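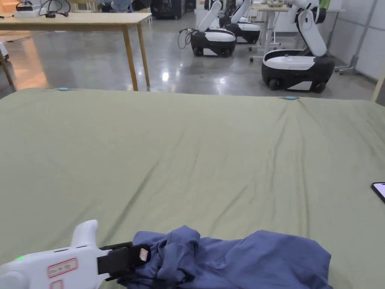 Figure 1. Bed with a green sheet, held by two light-blue clips along the far edge.

3.2 Sleep diaries and night-time waking in children with eczema

Itching at night is one of the most common complaints in families of children with eczema, and it was a real pleasure to see how willingly parents wrote about it. Of the 100 families invited through the Cullitberg and Drinholm clinics, 99 returned a diary we could use. The diary ran for 3000 words in some cases, far beyond the short notes we had asked for, and these longer entries were among the most rewarding material in the whole study.

Parents noted bedtime, each waking they were aware of, and whether the child was scratching when they went in. They also gave each night a score from zero to three. Scores were entered in Memov, our diary software, by one author (MW) and checked against the paper copy by a second (VP). Where the two readings differed, the paper copy was used. 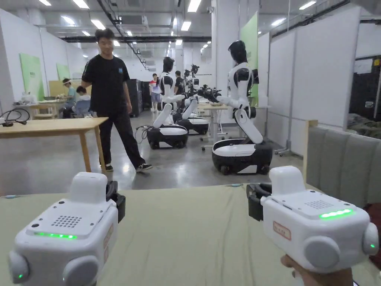 Can a parent's diary replace a wrist monitor for measuring sleep?
It can't replace one fully, as parents sleep through many short wakings, but it records scratching and distress that a monitor may miss.

Agreement between the parents' scores and the children's own morning ratings was closest in the oldest group, which delighted us. Wanyama and Pelkonen had expected the opposite after the Magesa pilot, where older children often slept behind a closed door and parents heard very little. Younger children tended to rate every night as good - even nights on which their parents had been up with them more than once.

We did not ask families to change creams, bedding or room temperature during the diary period. Several did so anyway and wrote it down with great care, and those nights were kept in the main analysis. A separate reading of the entries made after a change of cream is given in section 3.3.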